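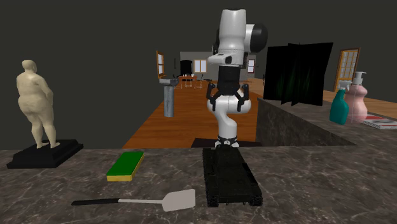 Will the pool fee go up in April?
It stays at 30 dollars per household. The fee was set for the full year and only members can change it.

Damer Court Residents — Minutes

Present: Chrysanthi Giannakopoulos (chair), Sofia Tsakiris (minutes), 6 residents. Opened 7:05 p.m.

Minutes of the last meeting approved with one correction — the gate repair cost $107.

Parking: two spaces by the Papadakis building will be repainted for visitors. Motion carried, 2 against.

Trash: Flasa will pick up before 8 a.m. starting in April. Bins go out the night before.

Hallway lights: Sofia to get a second quote.

Closed 7:50 p.m.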